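Travel cover: check your dates before August

I finally sat down with my annual travel policy last week, and I'm glad I did! It had a limit of 60 days away in total, and I'd already booked more than that with my sister in Zullirside. Zahira Lubis at Ovau sorted an extension for me — 16 extra days, no fuss, and a slightly higher excess of £100.
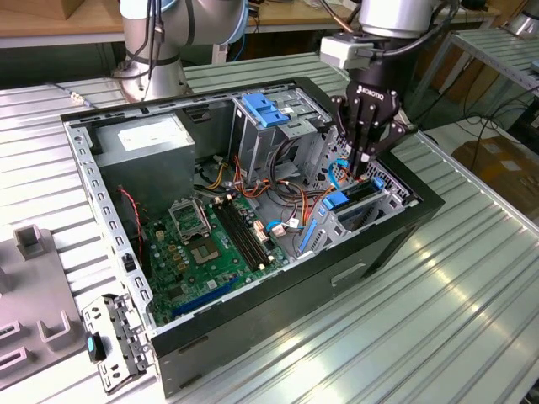 Desktop computer with the side panel off.

If you're renewing soon, have a look at the cancellation limit too. Mine was £756, and our ferry and cottage came to more. I've asked Zahira to come along and take questions at the next Noso coffee morning, so do bring your paperwork.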